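July, 6:40 a.m.

Read revision 3 of the handling procedure for hand-held grippers again before the others were in. It is still written as if there were one operator, one gripper and one object. Most of our episodes now use two grippers, and the text has not caught up. Section 4 says "close until contact is firm." Firm is not a number. Two operators will read it two ways, and the recordings will differ in a way we cannot separate out later.

Proposed wording: close until both pads touch, pause, then lift. No second squeeze after the lift. If the grip is bad, set the object down and mark the episode as a retry. A corrected grip in mid-air should never be filed as a clean grasp.

Pad wear is the other gap. The Stekmont sheet has us inspect the pads every 2000 cycles. I want it at 150, done by the operator, with a yes/no line for frayed edges and another for loose threads. A loose thread near a fingertip camera gets into every episode until someone trims it. Trimming must be logged, and so must any pad change. I would also bar pad changes inside a batch. Batch 909 has one in the middle and I spent most of yesterday evening splitting it into two parts by hand.

Start position: both grippers open and empty, held clear of the rack, before recording begins. Galbraith wanted the start position taped on the table. I am against tape on the work surface, as it shows up in the recordings and then has to be there forever. A written start position with a distance from the rack is enough. 30 cm, measured from the front posts.

Object rule: one object in play per episode. Anything else on the surface goes in the log by name, including lids. "Bowl" and "container with lid" are separate entries and should not share a code, which they do at present in the Laltden list.

Cables: route them outside the forearm, never between the hands. Check before each batch, both sides.

Ran the shelf task against the draft. 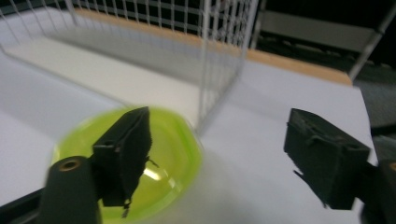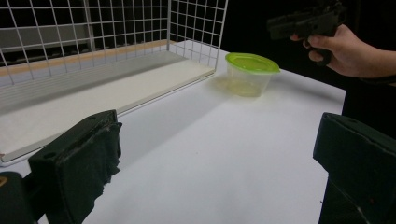
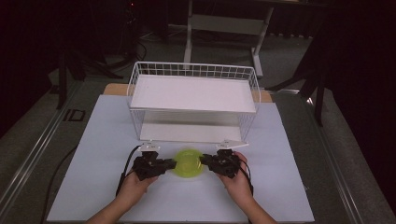
Stiten wrote back after lunch that the 150 interval is fine for pads but that a retry mark without a cause code will be useless within a month, and could the draft please have at least slip, misalignment and operator error as choices. Agreed to the first two. Operator error is going to be picked for everything or for nothing, so I have left it out until the wording is better. Section 4 goes out tonight as revision 4, draft B. Section 5 still needs the lid codes.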